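Unit 7: The Stale Pose Fault on the Traltcombe Cell
Course handout, Robot Teleoperation Lab
Prepared by Setsuko Sekiguchi and Siamak Najafi

Read this before the March lab session. You will need the log file from Unit 6 open next to it.

Background

The Traltcombe cell has two arms driven from a glove station. The operator wears tracking gloves with a controller strapped to the back of each hand. The controllers give the position of the hands and the gloves give the fingers. Both streams go to the Rashti bridge program, which turns them into arm targets and sends them on.

The two streams do not share a clock. The bridge stamps each packet when it arrives, and the arm side trusts that stamp. Keep this in mind for everything below.

What happened

Jae-in Choo was operating and Cristóvão Caldeira was at the stop button. The task was to pick up a small part and set it down on a mat. At packet 1132 the right controller lost tracking. The bridge did not report it. It kept sending the last good pose with a fresh stamp, so the arm saw what looked like a hand holding still.

Choo saw the arm stop and moved his hand farther to get it going again. This is a natural reaction and most new operators do the same. At packet 2467 tracking came back. The target jumped to where his hand was by then, and the arm went there at its full allowed speed. The gripper hit the table and bent one finger. Caldeira pressed the stop after the contact. No one was inside the cell fence.

Why the safeguards did not act

The watchdog limit was 2000 ms. It measured time since the last packet, and packets never stopped coming, so it had nothing to act on. Making the limit shorter would not have changed the result.

The speed limit was set for the arm at full reach in open space. It was too high for work close to a table.

The step check, which rejects any target too far from the current arm position, had been turned off during an earlier calibration and left off. The setting is on line 3662 of the cell configuration file. There was no startup message to show its state.

Cause

The direct cause was the bridge putting new stamps on old data. The disabled step check and the high speed limit made the outcome worse. Do not write "operator error" in your report. The operator had no display showing that tracking was lost.

Changes made

The bridge now passes along the tracking status with each pose. If status is bad, the arm holds and the operator hears a tone. To resume, the operator must bring the hand back near the arm's held position and press the clutch. The step check is on by default, and its state is printed at startup.

Bench check before the arms are enabled 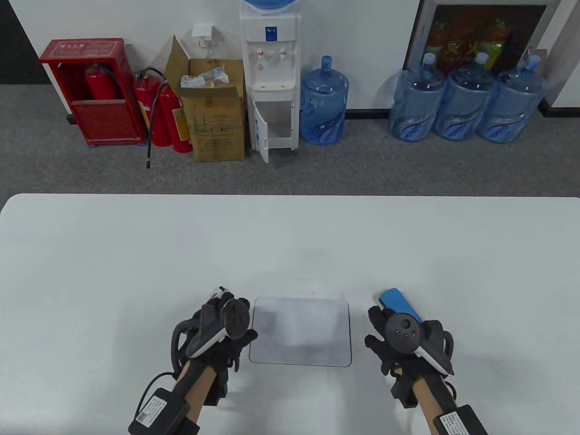

Tracking loss is tested at the glove station first, with arm power off. Start with both hands low over the table, one on each side of the pad, and keep them still while your partner reads the status line. Holding a small object, like the blue piece with the white tip under the right hand, gives the finger tracking something real to report. Check that the battery box on each forearm is strapped down and that its cable has enough slack for a full reach. Then your partner covers one controller with the cloth. The status must change to bad, and the tone must sound. Repeat for the other hand. If either hand fails, stop and tell Dalva Fagundes. Do not restart the bridge and try again, as the restart clears the log.

For your report

Plot the right-hand pose against packet number and mark where it goes flat. Explain in a paragraph why the watchdog saw nothing wrong. Then propose one test that would have found the fault before the arms were powered, and state what result would count as a failure.

Reports go in the Unit 7 folder, one per pair.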